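3.2 Small containers and the shared table

Most of the sorting we recorded took place at a table and involved a container small enough to be moved with one hand. We treat these containers separately from shelves and drawers, which are covered in Section 3.3. A shelf stays where it is and the objects travel to it. A caddy can travel to the objects, and in the Gostodcombe sessions it often did. Participants pulled it toward the middle of the table before they began, and several moved it again partway through.

Caddies with inner dividers were used differently from open trays. In a tray, items were set down wherever there was room and straightened later, if at all. With dividers, the first item placed in a compartment tended to decide what that compartment was for. Later items of a similar size went in beside it, even when another compartment was empty. We saw the same habit at the Villanueva site in September, where the containers were deeper and the items more mixed.

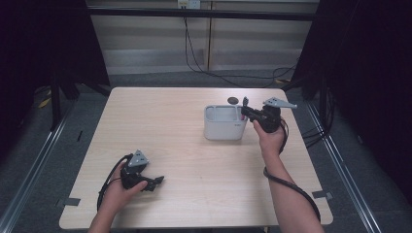
Figure 4. A white plastic caddy with inner dividers on the sorting table. A small pink-and-white item is in the right compartment.

The height of the walls also mattered. A low rim let people see what was already inside and place the next item without tilting the container. With taller walls they leaned over or drew the caddy closer, and small items were more likely to be dropped in than set down. Dropped items ended up lying flat and were harder to find again. We coded a drop and a placement as separate events for this reason.

Table space was the other limit. Each session began with 20 items, and the area in front of the caddy filled first. Items left behind it were usually handled last, and a few were still there when the participant said the table was tidy. We counted these as unsorted, following the Trultov coding scheme, although some participants told us they had meant to leave them out. The effect of this choice on the totals is taken up in Section 5.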